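# Romard two-finger gripper pair: review after a fault

Posted 2018-04-30 by Urszula Nowicki

I've been using a pair of Romard grippers on our two-arm bench for most of this year. The short version is that they're good at holding things and poor at telling you when they've stopped moving properly. We had a fault on the left one that took far too long to find, and that's what most of this review covers.

## What we use them for

Our test is a tabletop pick and place with play food and a plastic plate. The objects are light and cheap, and if one gets crushed we buy another. The left hand works its side of the table, the right hand works the other, and both put things on the plate.

Setup was easy. The mounting plates lined up with our arms without any drilling, the cables are long enough, and the software from Rellia found both grippers the first time. The manual is thin but it's accurate on wiring. I had both hands opening and closing before lunch.

## The fault

The left gripper began reporting itself fully closed when its fingers were still apart. There was no warning light and no error in the log. The controller took the closed signal as a finished grasp and moved on to the next step, so the arm would lift with nothing in it, or drag the object along under the lower finger.

Apples were the worst for it. A round object under a flat jaw can roll or get pinned to the table, and the arm will keep pushing down if it believes the grasp is done.
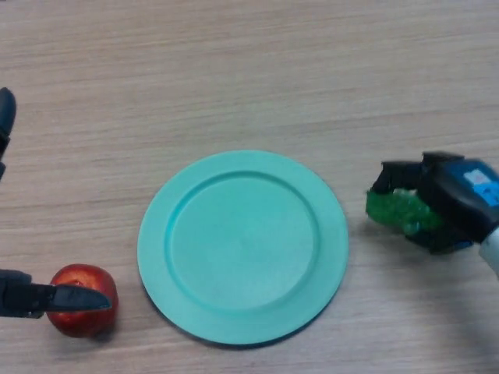

Does the gripper stop by itself if it's pressing on something it shouldn't?

Only when the finger motor sees the load. Downward force from the arm doesn't go through that motor, so you need a force limit set on the arm as well.

I'd assumed the gripper's own limit covered this, and the manual doesn't say otherwise. Beverley Mahuika, who looks after our arms, had left the wrist limit at the factory setting of 30 newtons. That's fine for the bench but more than I'd want on a fingertip. We've since dropped it, and nobody reaches over the table while the arms are powered.

## Finding the cause

I blamed the software first and lost two days on it. Swapping the left and right cables made no difference - the fault stayed with the left gripper. Chaimae Benkirane then took the cover off and found the position sensor's connector sitting partly out of its socket. There's no clip on it. Roughly 2000 cycles of vibration had been enough to work it loose, and with the connector out, the board reads the missing signal as "closed".

I have a problem with that last part. A missing signal should stop the machine. Treating it as a completed grasp is a design mistake, and on anything heavier than a toy it could hurt somebody.

The repair itself was simple:

- Power off at the wall and wait for the light to go out.
- Remove the 3 screws on the side cover.
- Push the connector home and hold it with a small dab of silicone.
- Refit the cover, then run the homing routine twice.
- Open and close the fingers by command and compare the reported gap with a ruler.
- Repeat the original task at low speed with a hand on the emergency stop, starting with the grapes and leaving the apple until last. 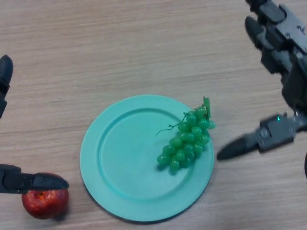 ## Support

Romard answered my email in a few days. The reply was polite and told me to reseat the connector, which we'd already done. I asked whether a firmware change was planned so a lost sensor would raise an error. They said it had been passed to the engineers. I've heard nothing further, and I'll add a note in May if that changes.

Our reseller, Damasceno, was more useful. Latifa El Ouafi there sent us a spare sensor lead at no charge and suggested checking the right gripper too. Its connector was seated but not tight, so it got the silicone as well.

## Would I buy them again?

Probably, for light bench work. The grip is even, the finger pads have worn well and the price is fair against the Bamusholm pair we looked at, which had a clipped connector but a much narrower opening.

I wouldn't put them on a job where people work beside the arm until the sensor fault is handled properly. If you already own a set, open the covers and check that connector, and set a limit on the arm yourself. We now do the ruler check at the start of each week and write the reading on the sheet beside the controller.

Overall I'd give them 2 stars out of 5 as supplied, and one more with the connectors fixed.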